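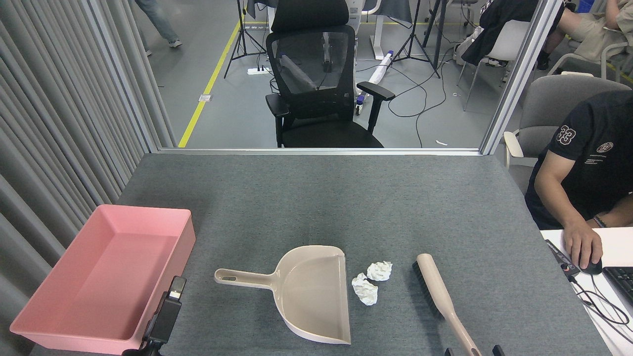

Water in the bilge after every sail, can't find where it's coming in

Posted in: Small keelboats and trailer sailers

I have a 7 metre trailer sailer with a lifting keel, built in the eighties, and it is taking on water under way. On the mooring the bilge stays dry for weeks, even after heavy rain. After an afternoon of sailing to windward there is enough to float the floorboards on the leeward side. I sponged out two full buckets last time. It tastes salty, so it isn't rain coming down the mast or through the hatch.

I have checked the skin fittings, which are all above the normal waterline except the sink drain. The sink drain hose was replaced in December with two clamps at each end. The keel case looks sound from inside the cabin, but the top is covered by a plywood lid that the previous owner glued down, and I'm reluctant to pull it off unless I have to.

The boat also has a Mavero self-draining cockpit kit fitted by the previous owner, with two outlets through the transom. I don't know how well it was bedded.

What order would you check things in? I would rather not haul out until the end of the season if it can wait, as our yard charges 400 dollars for lift and return.

Posted by tillerextension

Dry on the mooring and wet when heeled means the hole is above the static waterline, or it only opens under load. Start with the first kind because it costs nothing.

Leave the boat on the mooring and fill the cockpit with a bucket, with the drains plugged from outside. Get below with a torch and look at the underside of the cockpit sole and where the hoses meet the outlets. On a lot of these kits the flange is screwed through the transom with no backing plate and the sealant lets go after a few summers. When you are hard on the wind with two people aft, those outlets are under water and you won't see it from the helm.

If that stays dry, move the crew weight to one side and heel her over at the mooring. Three adults on the side deck will bring the hull-to-deck join a good deal closer to the water. Have someone play a hose along the join from outside while you lie in the quarter berth with the lining pulled back. Use dry paper towel along the inside of the join and you will find a weep in a minute or so. Talcum powder works as well.

Do the outboard well too if you have one. The bolts that hold the bracket on are a common leak.

After that you are down to the keel case, and yes, the lid will have to come off. The case flexes when the keel is loaded sideways. A crack at the corner where the case meets the hull can close up completely once you're upright again. If you find one, grinding back and laying new glass over it is a haul-out job. Don't smear sealant over it from inside and keep sailing.

I had the same thing on a Grakton with a displacement of 1,016 kg and it was the case. It took me a full season because I did the easy ones badly and had to do them all again.

Posted by leeward_mark

Is your sink on the low side when you heel? Mine fills up on starboard tack and runs over into the locker. Close the seacock before you go out and see if that fixes it. Hose clamps won't make any difference to that.

Posted by Nic Giolla (boat name, not mine)

Agree with checking the cockpit drains first. I'd add the bilge pump outlet. If it has no vented loop it can siphon back in once the outlet goes under, and it will stop when you come upright. Ours was doing that and we blamed the windows for two years. Run the hose up as high as you can under the deck before it goes down to the pump. A check valve by itself tends to jam with rubbish.

Posted by Hostell Bay Sailor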